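Iron tablets every second day? Cathal Ó Dálaigh on the Helten trial
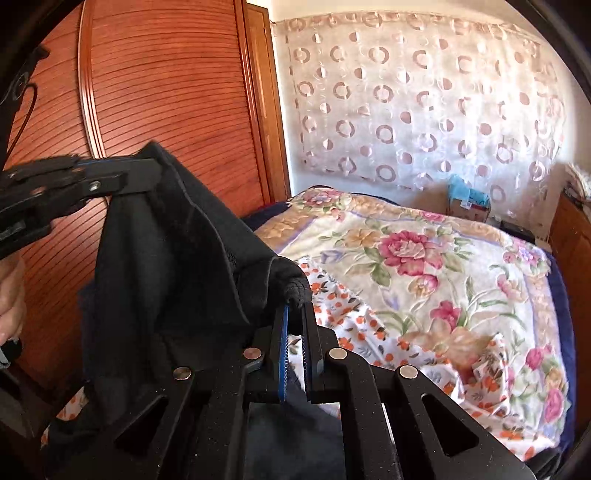 Less is more, maybe

Quick chat with Cathal Ó Dálaigh, exercise physiologist, squeezed in before his 2 o'clock lab meeting. Topic: iron supplements and runners. His group's Helten trial wrapped up in June. 102 recreational runners, all low in ferritin, none anaemic.

Half took a tablet daily. The others every second day, same dose. "Everyone assumes daily must win," he says. "Take a tablet and hepcidin goes up, and the gut lets less iron through the next morning. So you're paying for iron that ends up in the toilet."

And the result? Ferritin rose in both groups, no clear difference between them. Stomach complaints were fewer in the alternate-day lot. Running times over 800 metres didn't budge for anyone. He isn't bothered. "I never promised anybody a faster race. They weren't anaemic. Their haemoglobin was fine to begin with."

Timing matters too, he reckons. Hard training pushes hepcidin up a few hours later, so his runners took theirs in the morning, before or soon after a session. No coffee with it. Some ignored that. "We asked, they confessed. Lovely people, hopeless with coffee."

Weak spots: no placebo arm, and diet was self-reported. Only 40 of the runners were men, so he won't split the results by sex. Rawashdeh, the follow-up, will be longer and will measure absorbtion directly with labelled iron. Funding not yet finalised.

Should readers switch? "Get a blood test first. Then talk to your GP. Don't start swallowing iron becuase you had a slow Parkrun."

Then he was off, late for the meeting.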